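Replacing the plates, and what we eat off them now

When we moved to the apartment on Cowie Street we brought 19 dinner plates with us, from four different sets. Some came from my mother, some from a thrift store, and a few I can't place at all. They didn't stack. The big ones had a wide lip that caught on the cabinet door, and the small ones slid around on top of them. I put up with it for a long time.

In February I decided to sort it out. The rule I gave myself was that everything had to fit on one shelf, go in the dishwasher, and be cheap enough that I wouldn't mind when one broke. I also wanted to stop caring whether things matched. My sister has a full matching set and she washes it by hand after every holiday while the rest of us sit in the other room. I don't want to own anything like that.

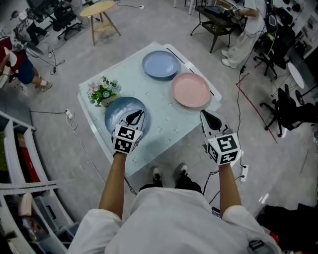 I started with size. Our old plates were mostly 11 inches across, and our table is small. With two people eating and a serving dish in the middle, something was always hanging over the side. I measured the shelf and the table and settled on 9 inches. A 9-inch plate holds a normal dinner. If you want more, you go back for it.

The next question was shape. I like a plate with a bit of a raised edge because we eat a lot of rice and lentils, and a flat plate lets the sauce run. A pasta bowl would do the same job but takes up too much height in the cabinet. I went back and forth on this longer than I should have. In the end I borrowed one shallow plate from a neighbor and ate every meal off it for a week. It worked for everything except soup, and we have bowls for soup.

I bought most of the new ones at Fikstead, the kitchen store over by the bus station. They sell open stock, so you can get a single plate in a single color and come back for another one later. The total came to 46 dollars, which included a dish rack I hadn't planned on. The man at the register, Munther Abou Jaoude, has worked there a long time and told me to run a fingernail along the unglazed ring on the bottom before buying. If it feels like sandpaper it will scratch whatever it gets stacked on. I put two back after doing that.

I looked at the Terniner plates too, the heavy ones everybody seems to recommend. They are nice plates. They're also so heavy that a stack of eight made me worry about the shelf, and the shelf in this apartment is held up by four plastic pegs. Maybe in another house.

Color was the part I expected to be hard and it took no time. I picked what I liked that day. If you mix colors, my only advice is to keep them all at about the same strength. One very dark plate among pale ones looks like it came from somewhere else, and you end up always leaving it at the bottom.

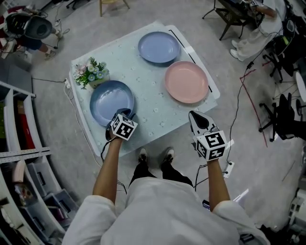 The old plates went in three directions. The chipped ones went under the plants on the balcony. A box of decent ones went to the church hall in Wasesitz, where they do a lunch twice a month and are always short. I kept one, a brown oval thing that was my grandmother's, and it holds the onions now.

Once the plates were done I looked at the tablecloth situation, which was worse. I had been using a good linen one that needed ironing, so most of the time we used nothing, and the tabletop had rings all over it. I now have two plain cotton ones and a wipeable one. The wipeable one gets the most use by far. The cotton ones go in with the towels on a warm wash and I pull them flat while they're damp. They come out wrinkled and I leave them that way.

A few other things I changed while I was at it. The glasses moved down a shelf so I can reach them without the stool. The forks and spoons went into a jar on the counter – the drawer is now all cooking tools, and I can find the peeler. I got rid of the placemats completely.

We've been using the new plates for a couple of months and have broken one, which I dropped in the sink. I went back and bought another the same week. They had run out of that color so I took a green one.

Next I want to do the pots. There are two lids in the cabinet that don't fit any pot we own, and I have been moving them from apartment to apartment since college.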